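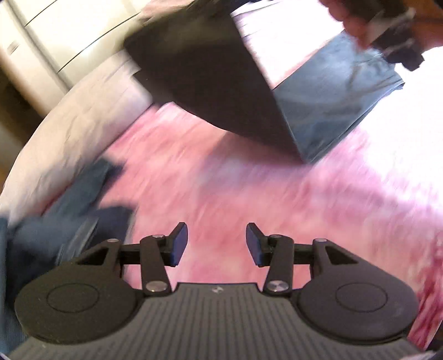
Sorting and Handling Household Textiles: Tips for Recording Gripper Demonstrations

This page is issued by the Zarerent household methods group for people who record cloth-handling work at home with hand-held grippers. It draws on the Liyanage study, in which 135 recorders supplied 2712 demonstrations of sorting, lifting and folding. The guidance was last revised on 2021-07-26.

Slow down between grasps

The main finding of the study concerned travel speed. Recorders tended to take care while closing the fingertips and then to sweep quickly across the cloth to the next item. Fast travel blurs the surface, and a blurred surface gives the learning method few edges or folds to follow. Demonstrations in which the hand moved at an even pace throughout were kept far more often at the checking stage. Of the recordings rejected in April, 119 were set aside on grounds of blur alone.

Prepare the cloth

Spread a large plain textile over the working surface and place the smaller items on top of it. A strong colour such as pink is suitable, provided that the items to be handled differ from it. Dark fabric and denim-coloured cloth may be laid so that they overlap, as overlapping edges are a useful test of the method. Very dark items should not be piled on one another, where their borders are hard to separate.

White items need particular care. Under strong light they wash out and their creases are lost. Draw a curtain or move the lamp before recording. Raising the brightness of the room as a whole is acceptable; a single bright patch to one side is not.

Approach with the jaws open

Begin each demonstration with the fingertips apart and nothing between them. Hold this position briefly above the cloth, then lower the gripper towards a fold or corner. The method reads the start of a grasp from the change in the gap, and a recording that begins with the jaws already closed cannot be used.

Where two grippers are worked together, agree in advance which one moves first. The second should wait at the far side of the cloth until the first has taken hold.

Care of the fingertips

Wipe the pads with a barely damp cloth after each session and remove any lint. Check the screws at the base of the linkage arms every 33 demonstrations. Do not oil the pins, as oil will mark pale fabric.

Enquiries about the checking stage should be addressed to Emese Kerekes at the Dedness office.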